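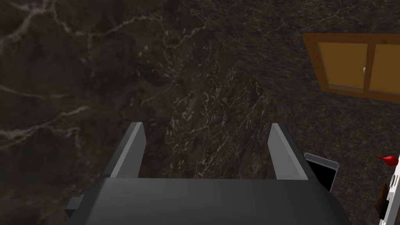 Teacher certificate money – is the 60 hour rule fair?
Board: Schools and Training

yenvan_flolwood
September 18, 2024
Hello everyone. I teach science to grades 6 and 7 in the Flolwood district. Our district has a new program where teachers can earn a science and technology certificate. The course is free, but it takes 60 hours, and all of them are outside of school time. After you finish, you receive $1,070, one time only. I would like to know if other districts do it the same way. English is my second language, so please ask if something is not clear.
– Yến Văn

gradebook_gus
We had the same thing two years ago. Less than $18 an hour before tax. I said no thanks.

yenvan_flolwood
Yes, I made this calculation too. But for me the certificate also has a value, because I can later teach the elective class in the high school.

t_gorecki
I finished the Drosum version of this course in August. I do not agree with Gus that it is only a question of money. The first 8 sessions were slow, I admit it. After that we planned real lessons in small groups, and I use four of them now. My principal also let me count part of the hours as my yearly training. Did you ask about this?

gradebook_gus
Your principal let you. Mine would not. That is my whole problem with it, it depends on who is sitting in the office.

t_gorecki
This is a fair point. It should be written in the agreement and be the same for every school.

mapleroom12
Does anyone know if substitutes can apply? The page on the Fotora portal says "classroom staff" and nothing more.

yenvan_flolwood
In our district, no. I asked Ms. Tsang in the training office and she said a full year contract is necessary. Maybe in other places it is different.

mapleroom12
OK, thank you. A pity.

yenvan_flolwood
Tadeusz, I did not ask about the yearly training hours. I will write to my principal tonight. The form must be in by the end of the month, so I still have a little time to decide.

t_gorecki
Ask for the answer by email, so that you can keep it.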